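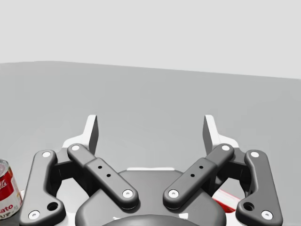 1. The claim

The file reached Tineke Vermeulen in April as a folder of renders, a log, and a claim of two lines. Rellel stated that its controller, Skumetlow, could put away a household's shopping. The shopping in question was tins, packets and a bottle. The household was a grey table in a simulator.

She was a claims assessor at Wouters, which insured small shops against their own equipment. A chain of corner grocers wanted to buy the controller for night shelving and wanted the premium fixed first. Her job was to write a number between 2 and 8 in a box. Two meant the machine might be left alone with stock. Eight meant a person had to stand beside it, in which case the person could shelve the stock.

She opened the first render. Two fingers, wide apart, nothing between them. A tomato soup tin stood off to the left, past the linkage. She knew the tin. It was the sort of thing test sets were made of, rigid and round, with a rim.

She rang Rellel and got Nicanor Zepeda, who had written most of the controller and answered his own phone.

"What does it do when it misses?" she asked.

"It opens and tries again."

"From the same place?"

"From a place it likes better."

"How many tries?"

"There's a limit. It's in the configuration."

She found the configuration. The limit was 2000.

"That is a long night for a tin of soup," she said.

Zepeda said that the limit was never reached. She asked what had been reached. He said he would have to look, and she listened to him type.

"902," he said. "One time. It was a packet lying flat against another packet. It got there."

"How long did that take?"

"In simulated time or ours?"

She wrote down both. Simulated, it came to more than eight hours.

2. The second arm

Skumetlow ran two arms. The reasoning, set out in an appendix by a Rellel engineer called Mebrat Negash, was that a shelf filled from both ends had fewer reaches across it. Negash wrote clearly and did not sell anything. Her appendix had a heading, "Conditions under which the arms wait for each other", and under it a table that ran to three pages.

Vermeulen read all three. The arms waited when their paths crossed. They waited when one of them held something and the other might knock it. They waited when the object list changed, which it did whenever either arm moved an object. In the densest trials each arm spent the greater part of its time being polite.

She telephoned the grocer, Fulgencio Salinas, who had the pilot shop in Iler.

"Who does your shelves now?"

"Osvaldo Fontes. Ten at night until it's done."

"When is it done?"

"Half past one. Sooner if there's no cat food."

"Why cat food?"

"Trays. Shrink-wrapped. He has to cut them open."

She searched the log for any instance of cutting. She searched for film, tray, wrap and sleeve. She then searched for bag, found it once, and saw that it was part of the word baggage in a licence notice.

"Does he ever drop things?" she asked.

"Osvaldo? Of course he drops things."

"What does he do?"

"He picks them up," said Salinas. "If it's a jar he gets the mop."

She thanked him and opened the second render.
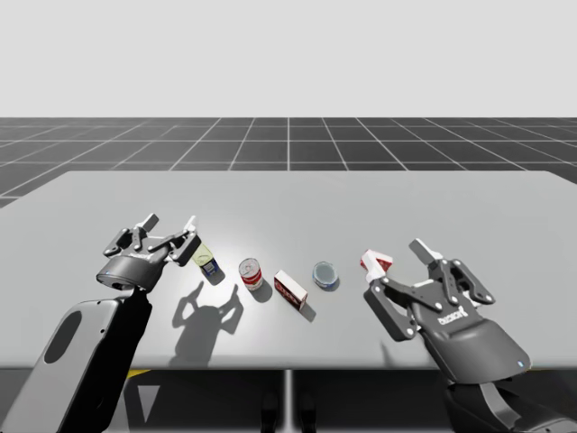

3. The bottle

Vermeulen gave most of the afternoon to the small bottle at the left of the row. It was tilted. The left gripper was over it, open, with one finger all but touching the upper part. At the other end the right gripper had a red and white box between its fingers, clear of the table. The box she was prepared to believe in. Boxes had flat sides and the fingers had flat pads.

She rang Zepeda again and gave him the picture.

"Is the bottle falling or being stood up?"

"Which run is it?"

"It doesn't say."

"Then I'd need the run."

"If it falls, does anything come out?"

"No," he said. "It's a rigid body. There's nothing in it."

"And the soup?"

"Also rigid. It has a mass."

She asked to be put through to Negash, who came on at once and had evidently been sitting near him.

"Would you leave it alone in a shop?" said Vermeulen.

"With tins, yes," said Negash. "With tins and boxes, already out of the tray, not touching each other. I'd want the retry limit at eight and a bell."

"Who answers the bell?"

"Whoever's there."

Vermeulen entered a six. In the remarks she wrote that the machine could place separated rigid goods, that it had not been shown an unopened case, and that cover was conditional on the attendance of O. Fontes or equivalent between ten at night and completion. She set the retry limit at eight and specified the bell.

Salinas rang back just before five. He had read the condition to Fontes, who wished to know whether he was to open the trays first or wait to be rung for.

She looked in the appendix. It was not covered. She told him to open the trays.

4. Annex, entered the following month

Bell fitted at the Iler shop, rear wall, by the mop.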